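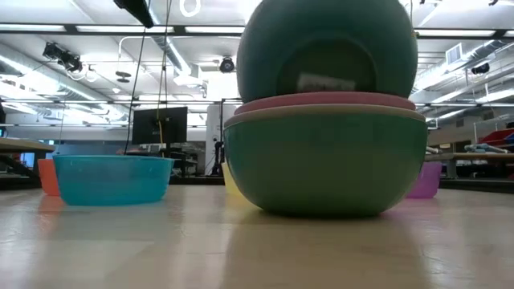

Morine wrote under the first post that an open day is only as good as the question you bring to it, and that most visitors ask the robot people how fast it goes and then go home. I took that as a challenge, so now I ask before I go.

Visiting the robot open day at Carkbridge, what should I look at?
Posted by Vasiliu in Community Help, Work and Training

Hello everybody. In June I will visit the open day at the Carkbridge automation centre. The programme says there is a demonstration of handling household items, with stacking and nesting of bowls, and after it a tour of the workshop. I work in a commercial kitchen where we wash and stack 1000 pieces in one evening, so this is very near to my daily work.

I am not an engineer. I would like to understand if such a machine could one day help in a kitchen like ours, or if it is only nice to watch. What should I pay attention to, and which questions are polite to ask? Also, is it worth to stay for the tour? My bus goes at 4:30 pm.

Thank you in advance for your help.

3 replies

Trovham
I went to the last one. Stay for the demonstration from the beginning, and watch more than one round. The first round always looks smooth. Look what the staff do between rounds: do they put every bowl back in the same spot, or do they just leave them as they come? For a kitchen this matters very much, as your bowls will never wait in the correct place.

Then ask how many tries were made and how many were good. When I asked, they told me 145 tries that week and 70 without any help from a person. I found this a fair answer and they were not offended. Ask also about nested bowls of different sizes, and about bowls that are upside down. Shiny plastic can be difficult for the cameras, so you could ask about this too — they like to talk about lighting.

The tour is short. You will catch your bus.

gumleaf1081
its good, go. parking is terrible but you said bus so ok

Morine
I agree with most of what Trovham wrote, but I would ask about washing first. A gripper which works well with a dry bowl may behave differently with a wet one, and in your kitchen everything is wet. Ask if they have tested it, and what happens when a stack falls. Does the machine stop, or does it continue as if all is fine?

Bring a bowl from your work if it is allowed. Write to the centre before, do not just arrive with it in your bag.

Vasiliu
Thank you, this is very useful. I have written to them about the bowl and I wait for the answer.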